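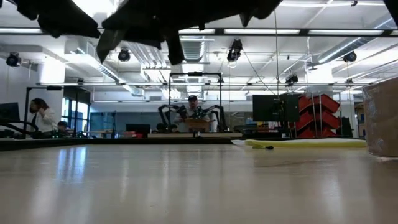 Search articles Go Advanced

Cardboard box

A cardboard box is a container made from heavy paper board, used for packing, storing and moving goods. In everyday speech the name covers several kinds of box, from the thin carton around breakfast cereal to the strong brown box used for shipping. In the trade the word "cardboard" is often avoided, as it doesn't say which material is meant.

Material

Most shipping boxes are made of corrugated board. It has a wavy inner sheet, called the fluting or medium, glued between two flat sheets called liners. The waves work like a row of small arches and give the board its stiffness, while the air between them gives some protection against knocks. Board with one wavy layer is called single wall. Heavy goods are packed in double wall or triple wall board.

The brown color is the natural color of unbleached wood pulp. White boxes have a bleached or coated outer liner, and the inner side is often still brown.

Form

The most common form is the regular slotted container. It is made from one sheet, which is cut, creased and joined along one side edge. It has 4 flaps at the top and the same number at the bottom. The two long flaps meet in the middle, and the short flaps lie under them. Such boxes are delivered flat and are opened into shape only when they are needed, so a large number can be kept in a small room.

Other forms include the die-cut mailer, which closes by tabs and needs no tape, and the tray with a separate lid. The Tetari pattern, named after a packing works in Astinton, is a tray with double side walls, and it was used there mostly for glass jars.

Closing

Boxes are closed with tape, glue, staples or straps. Clear plastic tape is common in homes and small workshops. It is quick to put on but leaves a shiny strip, and it tears the top layer of the liner when it is pulled away. Paper tape with a water-activated glue holds better to the board, and it can usually go into paper recycling together with the box.

One strip along the middle seam is enough for light contents. For heavier boxes the tape is also put across both ends, which gives the shape of a letter H.

Packing

At a packing table the box normally stands open in front of the worker, with the flaps turned outward. Heavy things are placed at the bottom and soft things, such as cloth or bagged goods, fill the gaps. The Vestergaard packing guide, used in the Skomholm warehouses, gives 110 cm as the limit for the longest side of a box lifted by one person - longer boxes are carried by two.

Reuse

A box in good condition can be used again several times. Each use softens the creases, and a box which has been wet loses much of its strength even after it is dry. The Skomholm warehouses take a box out of service after 3 trips.

See also: Carton, Packing tape, Paper recycling

This page was last changed on Oct 21, 2020.

We use cookies to remember your settings. Accept Read more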